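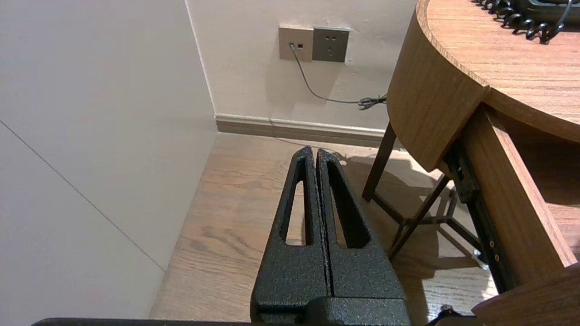

Wrist view, gripper closed, beside a desk with one drawer partway open.

Groltinura Household Chores, desk and drawer subset

Summary

Groltinura is a set of wrist-camera episodes of a single arm doing ordinary chores in furnished rooms. This card covers the desk and drawer subset. The subset was put together to answer a narrow question: can a current policy open, close and tidy a plain desk drawer in a room it was not trained in, without a person stepping in? As of the May release, the answer is sometimes for closing, less often for opening, and rarely for tidying.

Maintainer: Marjan Bahrami
Baseline code: Girkum
Sites: Nieto, Girnell

Contents

The subset holds 1,000 episodes across 17 desks. Every episode has wrist video, joint positions, gripper width and a one-sentence instruction. Failed attempts are included and labeled. Episodes stopped by the operator are included too, with the stop time stored in the metadata.

Tasks

close_drawer: the drawer starts partway or fully open. Success means the drawer front is flush with its neighbors or with the desk body.

open_drawer: the drawer starts shut. Success means the opening is wide enough to reach inside.

tidy_drawer: loose items on the desktop go into the drawer, then the drawer is closed. Success requires both parts.

Each attempt has a limit of 40 seconds, except tidy_drawer, where the limit is 3 minutes.

Why drawers

A drawer looks like a solved problem. It moves along one line and its slides do most of the guiding. In a lab fixture with a bar handle, the Girkum baseline closes it nearly every time. Real desks are harder. Slides bind when the push is off center. Wood grain on the desk and wood grain on the floor look alike from a low wrist view, and the policy sometimes picks the wrong edge. A half-open drawer seen from the side shows a panel and a metal slide and very little of the front, so the arm has to go around before it can push.

Cables are the other large source of failures. Desks stand next to outlets and phone jacks, and the cords run down the wall and collect near the desk. The baseline has no notion of a cord as something to stay clear of. Operators were told to leave cords where they found them unless there was a risk to the equipment.

Results so far

Closing transfers best. Most misses are contact on the side panel in place of the front, which twists the drawer and jams it. A second push from the same spot does not help, and the baseline usually tries it anyway.

Opening depends on the pull. Bars and large knobs are workable. Recessed pulls and bare lips defeat parallel fingers in most attempts, and we count these as a hardware limit in the error labels.

Tidying should be read as an open problem. Small flat items such as paper clips and cards are dropped or pushed off the desktop. The policy also fails to stop: it will keep moving items after the drawer is full.

None of these numbers support unattended use in a home. A person does the closing task in a second or two, and the arm takes most of its time limit.

Labels

Success was marked by the operator and checked by a second annotator from video. Where they disagreed, the stricter label was kept. Error labels are side_contact, jam, missed_grasp, cord_contact, wrong_target, timeout and operator_stop. An episode can carry more than one.

Known problems

The closed fingers cover a good part of the lower center of the wrist view. Contact points are often hidden at the moment that matters most.

Lighting is mostly warm indoor light. Daylight episodes are few, and all of them come from Girnell.

Desk height was not recorded for the early Nieto episodes. The field is empty there; do not read it as zero.

Gripper width drifts slightly in long sessions. Use the per-session offset file before training on it.

Splits

Splits are by desk. No desk appears in both train and test. Please do not reshuffle by episode, as scores on a random split run far higher and say little about new rooms.

Changes in this release

Added operator_stop times. Removed duplicate open_drawer episodes from Nieto. Corrected the instruction text for tidy_drawer, which had "cabinet" where "drawer" was meant.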